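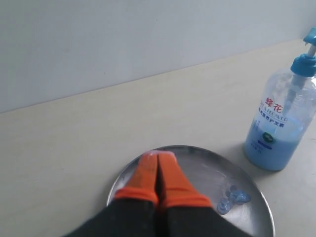 Workshop Tips, June - posted by the Omness bench, 4 min read

Slippery fingers: what to do when your gripper starts dropping things

I love this kind of fault, I really do, because it looks like a software problem and costs you a whole evening before you find it's a bit of conditioner. Ours started in the middle of a pick-and-place run on a metal tray. The arm had been lovely all afternoon (319 picks, according to the log!) and then it began letting go. It would close, lift, and the part would slide out halfway up. The log was perfectly cheerful about it and put every one down as a success.

We did what everyone does and turned up the grip force. Please don't! The first part shot out sideways, skated over the rim and landed by the wall, and the next one went towards my face. Safety glasses on, even for the small stuff - a soft-looking bead or a little block can really ping when two fingers squeeze it off-centre.

The culprit was a smear on the fingertips. If you keep a pump bottle on the same table as the arm, as plenty of us do with soap or hair conditioner, a single drip on the tray is enough. The fingers go down, touch it, and carry it to everything they pick up afterwards. Conditioner is made to be slippery, so it does the job beautifully.

Stop the arm properly first

Press the emergency stop and then switch off at the supply. A paused program is no good for this, as it can carry on the moment someone leans on a key. Support the arm with one hand while you do it if yours sags without power, and keep your other hand out from between the fingers.

Wipe, then wipe again

Use a barely damp cloth with a drop of washing-up liquid, then a second cloth with plain water, then a dry one. Do the tips, the inner faces and down to the base, where the muck likes to collect. Give it 10 minutes to dry. I tried a citrus degreaser from Grolier once on a set of spare finger covers and they went tacky, so now I test anything new on an old pair.

Clean the tray as well

Metal trays hide a film wonderfully. Tilt yours under a lamp and look for rainbow patches, then wash it in the sink like any other dish. Any parts that have been in it want a rinse too, or you'll be back where you began by teatime.

Move the bottle

Anything with a nozzle should live further off than the arm can reach, and I mean the elbow and the cables as well as the gripper. A slack cable can hook round a pump head very neatly, and liquid on a table with mains leads nearby is a much worse evening than a few dropped parts. I stuck down a line of Geltar tape at full reach, and bottles stay on the far side of it.

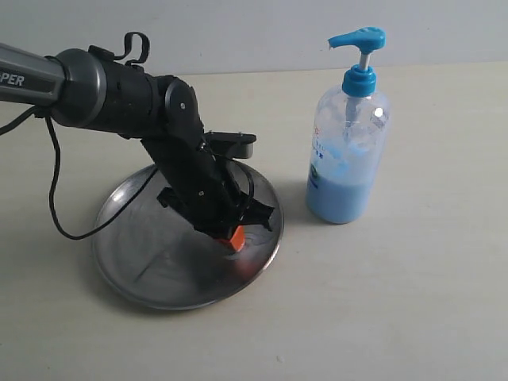
Test with something you don't mind losing

Start on low force and low speed, with a light block and a clear table. Lift it a finger's width, hold for a slow count of 4, and put it down again. If it creeps, go back to the cloths. Ours passed on the second go and I did a little dance.

Then teach the log to tell the truth: have it check the finger gap again at the top of the lift, and stop the run if the gap has closed up. We run ours from a Cuervo script and the change took 69 lines, most of them comments to myself.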